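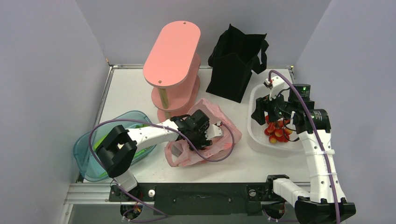
Dernière mise à jour de cette page : mercredi, 17 h 30

COMMUNIQUÉ DE PRESSE

Avec « Respirer à voix basse », l'association Zulo ouvre ses ateliers de chant du soir à toutes celles et ceux qui dorment mal

C'est avec beaucoup de joie, et un peu de trac aussi, que l'association Zulo annonce le lancement en septembre de « Respirer à voix basse », un cycle d'ateliers gratuits qui marie le chant choral et la relaxation. L'idée est née au fil des répétitions de notre chorale de quartier, dont les membres nous disaient souvent qu'ils rentraient chez eux plus calmes qu'ils n'étaient venus (et qu'ils chantonnaient encore en se brossant les dents !).

Chaque séance dure 30 minutes et se déroule dans la grande salle de la Maison Szulc, chaque mercredi en début de soirée. On y bourdonne, on y fredonne, on y tient de longues notes graves les yeux fermés, assis ou allongé, comme on préfère. Il n'est pas nécessaire de savoir chanter, ni de lire la musique, ni même d'aimer sa voix.

Les mélodies ont été composées tout spécialement par le duo folk Riltlow, qui signe pour l'occasion cinq berceuses pour adultes. Elles seront réunies sur un disque intitulé Stornolach, tiré à 563 exemplaires et vendu au profit des ateliers.

« Nous avions envie d'un moment doux, où l'on ne demande à personne d'être performant, et où l'on puisse venir fatigué sans avoir à s'en excuser », explique l'équipe de Zulo.

Deux séances de découverte auront lieu avant l'ouverture du cycle. Les inscriptions se font à l'accueil de la Maison Szulc, où l'on pourra également réserver le disque. Pensez à apporter un coussin et, pour les plus frileux, une petite couverture.

Contact presse : association Zulo, Maison Szulc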